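Chopsticks standing up in the holder, or flat in a drawer?

dalal_d
I keep ours standing in a holder on the table. My sister says drawer, always. Who's right?

khalil607
Drawer. Dust gets on the ends otherwise.

grirka
Disagree! Mine never stand long enough to get dusty, we eat with them twice a day.

khalil607
Fine, but forks too? Tines up is asking for it.

dalal_d
Forks can go in the drawer, I'll give you that. Still sorting mine, and the holder stays. 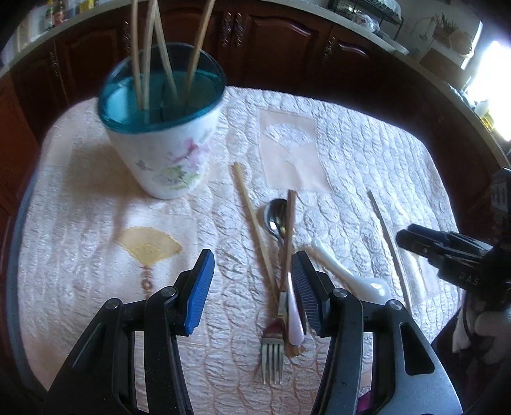

Four in the holder, the rest still on the quilted cloth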